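CAPÍTULO 7

El lavado y el cuidado de los tejidos domésticos

Contenidos del capítulo
7.1 Las fibras y su comportamiento en el agua
7.2 Leer la etiqueta
7.3 Temperatura, tiempo y acción mecánica
7.4 La clasificación de la ropa
7.5 Secado, planchado y plegado
Actividades de repaso

Hasta bien entrado el siglo XX, lavar la ropa de una casa ocupaba una jornada entera y a veces dos. En la comarca de Murken, los cuadernos de gastos de la hospedería Holesier anotan cada mes el jabón, la leña y el jornal de las lavanderas, y en varios inviernos esa partida supera a la del pan. Uno de los cuadernos, abierto en mayo, registra 186 piezas de ropa blanca entregadas al lavadero: sábanas, fundas, manteles y paños de cocina. Las prendas de color figuran en otra hoja, con otro precio.

Esa separación en dos hojas respondía a un conocimiento práctico que hoy sigue vigente. La ropa blanca de algodón o de lino se hervía. La de color se lavaba en agua templada y se tendía a la sombra. La lana apenas se frotaba. Las lavanderas no hablaban de fibras celulósicas ni de fibras proteicas, pero trabajaban con esa distinción, y en ella se apoya buena parte de este capítulo.

En el capítulo anterior vimos cómo se hila y se teje una tela. Ahora nos ocuparemos de lo que le sucede después, cuando entra en uso. Todo lavado combina cuatro factores: el agua con su temperatura, el detergente, el movimiento y el tiempo. Si se reduce uno, hay que aumentar otro para obtener el mismo resultado. Un programa frío suele ser más largo por este motivo, y una mancha que se frota a mano necesita menos tiempo de remojo.

Los factores no afectan por igual a todos los tejidos. El algodón soporta bien el calor, aunque encoge si no se ha tratado antes. El poliéster retiene la grasa y se arruga cuando se centrifuga caliente. La viscosa pierde resistencia al mojarse - conviene no retorcerla - y la recupera al secar. En el apartado 7.1 se estudian estas diferencias con una práctica de laboratorio sobre probetas de tela.

El apartado 7.4 trata la clasificación previa, que en las lavanderías profesionales se hace sobre una mesa lisa y clara. Se agrupa primero por color, después por fibra y por último por grado de suciedad. En casa suelen bastar los dos primeros criterios. Un paño teñido de tono intenso debe lavarse aparte las primeras veces, hasta que el agua salga limpia. Para comprobarlo se humedece una esquina y se presiona contra un trapo blanco; si queda marca, el tinte no está bien fijado.

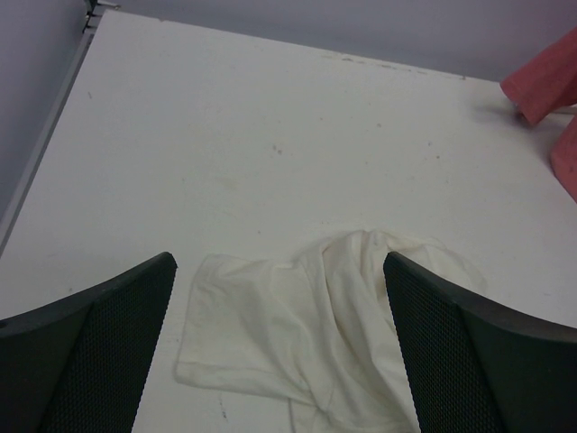
Austra Vaher sostiene que el orden debería ser el inverso y que la fibra ha de mirarse antes que el color, pues un blanco de lana lavado con blancos de algodón se estropea sin remedio. Le parece que los manuales repiten la regla antigua por costumbre. La objeción es razonable cuando en el cesto hay muchas prendas delicadas, y volveremos sobre ella al comparar los dos métodos en la actividad 4.

Al terminar el capítulo, el alumno deberá ser capaz de:

- interpretar los símbolos de una etiqueta de conservación;
- elegir temperatura y programa según la fibra;
- realizar la prueba de solidez del color;
- calcular el consumo de agua de una colada.

Antes de empezar

1. Busca en casa tres prendas de fibras distintas y copia los símbolos de sus etiquetas.
2. Pregunta a una persona mayor cómo se lavaba la ropa en su infancia y dónde se tendía.
3. Anota qué programa de lavado se usa más en tu casa y cuánto dura.

Guarda las respuestas, que se utilizarán en el apartado 7.2.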